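Wonach planner update lets simulated arms change their minds halfway

The small software team at Hrynyshyn has put out a new release of Wonach, its motion planner for robot arms, and anyone who has spent an afternoon watching an arm finish a bad reach simply because it had already started one will want to read on.

Until this release, Wonach worked out a full path before the arm moved and then stuck to it. Version 2 keeps planning while the arm is on its way, and if the perception side sends a better guess of where an object stands, the path bends to suit. Liette Beaudoin, who leads the planning work, says the idea had been on the team's wish list for longer than she cares to admit, and that most of the spring went into making the hand-over between old path and new path smooth enough that the wrist doesn't twitch.

Testing was done in simulated homes, mainly bedrooms and kitchens, with everyday things set out on the furniture. The bedroom tasks proved the stubborn ones. A cup near the back of a dresser means a long reach over the top, with other items standing close enough to matter (and drawer fronts that the upper links would rather not brush on the way).
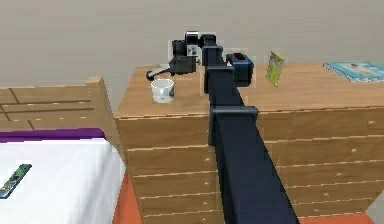
What the numbers say

The team ran 2,690 reaches across its home scenes. In 783 of them the planner changed its path at least once after the arm had set off, and Trevor Li, who looks after the test tooling, has gone back through a good many of those by hand, coffee at his elbow, to see whether each change was worth making. He is happy with most of them. A few were fussy little corrections that gained nothing, and a setting called "patience" has been added so users can tell the planner to leave small errors alone. It is set to 60 milliseconds out of the box, and Li suggests raising it if the camera feed is noisy.

Lise Lemieux has rewritten the getting-started guide to go with the release, and it now includes a replay viewer that shows the dropped paths next to the one the arm took. Scene files from the older version will load without changes, though custom grippers need one extra line in their settings.

A patch for slower laptops is planned for November. Questions and bug reports can go to the Wonach message board, where Beaudoin reads everything, usually before breakfast.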